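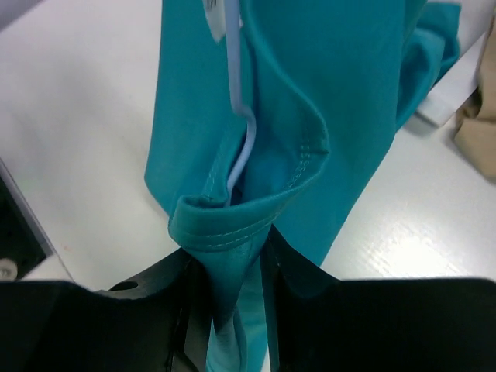 Camisola azul-turquesa no cabide, com a bainha de costura dupla.

O roupeiro de inverno voltou a abrir

Queridos vizinhos e amigos de Nornlow, chegou outra vez aquela altura do ano em que os armários lá de casa já não fecham e em que apetece, entre um chá e outro, pôr a roupa em ordem. O nosso roupeiro solidário reabriu em setembro e, desde então, passaram pelos varões 379 peças — camisolas, calças, casacos de criança e até um vestido de cerimónia que deixou muita gente a suspirar.

Pedimos só um bocadinho de carinho na entrega. Quem puder, traga as peças lavadas e já no cabide (os fininhos servem perfeitamente, e ocupam muito menos lugar). Nas malhas e nos tecidos que esticam, enfiem o cabide por baixo, pela bainha, e não pelo decote, que fica logo alargado e depois não há ferro que lhe valha. Vejam também se as costuras estão inteiras — uma bainha descosida resolve-se em cinco minutos na mesa de costura, mas convém avisar com um alfinete.

Continuam a fazer falta cabides de criança e meias grossas. As entregas fazem-se na sala da Rua Barbieri, ou na loja de Torbridge, até três dias antes do Natal.

Pretham, 15 de dezembro de 2025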